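# Tidstead adopts house rules for hand-held grippers, fruit included

A code of practice for people who record household tasks with hand-held grippers came into force in Tidstead in September, after the better part of a year in which its authors argued mainly over washing-up liquid.

The Pliment code, named after the street where the first draft was written, runs to 19 pages. It sets out how recording sessions in ordinary kitchens should be prepared, carried out and tidied up after, and who has to be asked before any of that happens. Four firms have signed. A fifth has asked for more time to read it, a request the authors are treating as a compliment.

It covers only sessions in which people carry the grippers themselves, opening and closing the jaws on whatever needs moving while a camera on the tool records the job. Robots that are meant to learn from the results are left to other documents, of which there is no shortage.

"We wanted something a person could read on the bus," said Mechthild Steiner, who edited the text. "It has to be a fairly long bus ride. But the early version had a glossary that was longer than the rules, and one of the entries was 'spoon'."

The central requirement is consent, and the code is strict on it. Everyone living in a home must agree in writing to a recording, including lodgers and any children old enough to object. Agreement can be withdrawn up to the moment the material is handed over, and a firm must say in advance when that moment will be. Post, medicine packets, family photographs and wall calendars are to be put out of sight before the session. Fridge doors get a paragraph of their own. Reto Mösli, who checked the draft against his own fridge, reported that it carried two phone numbers, a dental appointment and a fairly frank note about the bins.

Households can also say which rooms and cupboards are off limits, and they do not have to say why. A door marked as closed stays closed, even if the saucepan lid everyone is looking for is known to be behind it.

Then there is the matter of how much tidying is too much. Firms like a clear worktop. People who live in houses tend not to have one. The code comes down on the side of the people: a kitchen should be recorded more or less as it is found, and any object moved for safety or privacy should be written down and put back.

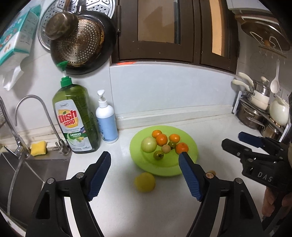

Fruit took up most of one meeting. An early draft allowed only firm, dry items of a regular shape, which would have let in the orange and kept out nearly everything else anyone eats. Brigitta Imhof, who trains new operators at Gurnitz, argued that a rule like that would produce machines with excellent manners towards oranges and no idea what to do with a ripe tomato. Her side won. Soft fruit is now permitted, provided it has been washed and provided anything dropped on the floor is not returned to the bowl.

What becomes of the fruit afterwards was harder to settle. The final wording says that food handled with grippers "should be offered to the household or composted, and should not be eaten by the operators unless invited". Imhof declined to say what had prompted the last part.

Washing-up liquid was worse. One group wanted all cleaning products removed before a session, on the grounds that a slippery pad and a full glass do not mix. Another pointed out that a kitchen sink with nothing beside it is a showroom. The compromise takes up half a page. Bottles may stay if their lids or pumps are closed, operators must wipe down the pads between a cleaning task and a food task, and strong products such as oven cleaner and bleach go in a cupboard, with the cupboard door shut. There was a proposal to have labels turned to the wall, so as not to favour any maker. It was dropped after a trial session in which two people spent some time trying to work out which bottle was which.

The section on two people working at one counter is drier and probably more useful. Each operator is to have an agreed side. Jaws are to be kept open and pointed at the worktop when not in use. Passing an object directly from one gripper to another is allowed only if both people have said so out loud first, and hot pans, knives and glass are not to be passed at all. Anyone may call a stop, for any reason, and a stop lasts until the person who called it says it is over.

Sessions may not run for longer than two hours without a proper break. Lorenz Reisinger, who has been an operator for several years and speaks of his right wrist in the past tense, had asked for less. He did get a line saying that grippers must be put down during breaks and not, as is apparently common, used to hold a biscuit.

Sanctions are gentle. A firm found to have broken the code is sent a letter. If it breaks the code again it is sent a second letter, and its name is taken off the list at the back. The one real penalty concerns recordings made without full consent, which have to be deleted, along with copies, with written confirmation going to the household. A fine of 500 was considered and then removed when the authors realised that they had not named a currency, and that they had no power to collect it in any.

Urs Bachmann, who speaks for the smaller firms, called the code sensible and said most of his members were doing nearly all of it already. Pressed on the nearly, he mentioned the labels on moved objects. Members have been asked to log each item and its position before a session, and he said one small flat had produced a list so long that the operators ran out of afternoon. The code now lets firms take a photograph instead, which must be deleted once everything has gone back.

There are still gaps. The text has nothing to say about pets beyond a sentence advising that they be kept in another room, and it offers no view on how this is to be explained to a cat. Rented homes are covered, holiday lets are not. A rule on payment to households was left for the next edition after no two people at the table could agree on what an afternoon in someone's kitchen is worth, or whether leaving it cleaner than it was counts as part of the fee.

Powell, the largest of the four firms to sign, said it would train its operators under the code before the end of the year. It has asked for one clarification, on whether the rule about putting everything back applies to things that were plainly in the wrong place to begin with. Steiner's reply was that it does - and that this includes the lid.

Copies can be read at the library in Tidstead, at the desk, between ten and four. Comments on the next edition are welcome in writing. Those concerning spoons should be kept to one side of paper.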